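Home Articles Browse Authors Contact

4. The open day at Jutovness

4.1 What we set out to do

I should say first that the open day was never meant to be part of the study. Yuzuki Iwasaki and I had planned a quiet set of recordings in March, with trained staff only, and the visitors were going to get a talk and a cup of tea. Then Kazuhiro Kikuchi asked why we were building a tool for people with no training and keeping it away from exactly those people, and I had no good answer to give him. So we cleared a corner of the upstairs room at Jutovness, put the Flusteck hand units on charge overnight and let people have a go.

The household jobs we offered were the ones from the Hendar list (Section 3.2), trimmed down to those a visitor could try without much explaining – folding, wiping, putting things on a shelf, opening and shutting things. Everybody started with the same short practice, which was picking up a sponge and putting it down again. After that they could choose for themselves. I had expected the shelf to be the favourite, and I was quite wrong. People wanted to wipe things.

4.2 How the sessions ran

We had 47 visitors sign the consent form and 12 of those went on to do a full session, by which I mean the practice and at least one job from start to finish. The rest tried the grippers for a minute or two, asked their questions and wandered off, and we have kept their recordings out of the tables. Each full session was followed by a chat, which Yuzuki led and I scribbled down. We didn't use a printed questionnaire. In the pilot at Sugawara we had one, and people filled it in very politely and told us almost nothing.

My own part on the day was mostly standing nearby and trying to keep my mouth shut. That was harder than it sounds! When a visitor holds a gripper at a silly angle, the pull to reach over and turn their wrist is very strong, and I gave in to it twice. Both of those sessions are marked in the log and left out of the timing figures, though I have kept what the visitors said afterwards.

4.3 What we noticed

The first thing is that people stop thinking about their fingers sooner than they stop thinking about their elbows. Squeezing the jaws shut gave hardly any trouble after the sponge. Reaching did. A hand unit makes the arm longer and heavier at the far end, and visitors kept stopping short of the thing they were after, or bumping into it. Several of them laughed and said it was like wearing somebody else's hands.

The second thing is what happens to the spare hand. Our staff, when they wipe, tend to give the second gripper something to do, such as steadying a door or holding the edge of a cloth. I had rather assumed that this was natural. Looking back through the head camera recordings, I now think it is a habit we taught ourselves, and the window job is the one that made me wonder. Wiping at height asks a lot of the raised arm, and the other one has no obvious place to go. In Figure 4 the left hand's gripper has the dark blue cloth bunched against the edge of the window frame while the right hand's is held lower, open and with nothing in it. I would like to know whether a second gripper left free like this helps with balance or is simply waiting its turn, and our recordings can't settle that. Kazuhiro favours balance. I lean the other way, and we come back to it in Section 5.
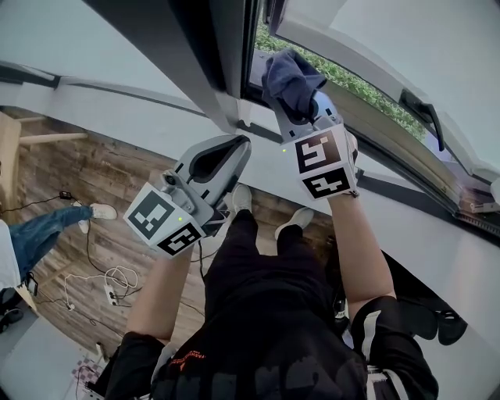
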